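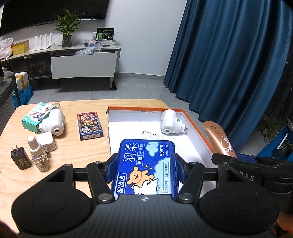
Boxed floss picks held above a table with an open box lid.

About Grovine

Grovine is a mail-order supplier of everyday dental care goods. Maribel Guzmán and Valtteri Ikonen started the company in a rented unit in Drullorstead with 2 shelves and a phone line. Today we stock 387 items and ship to 2,627 homes, dental offices and small stores.

Orders placed before noon leave the same day. Standing orders can be changed or stopped at any time -- call or write, and Iida Rantala will take care of it. Trade accounts start at 200 units per order.

We close for stock count the first week of May. Returns go to the Drullorstead address, attention Helmi Juntunen.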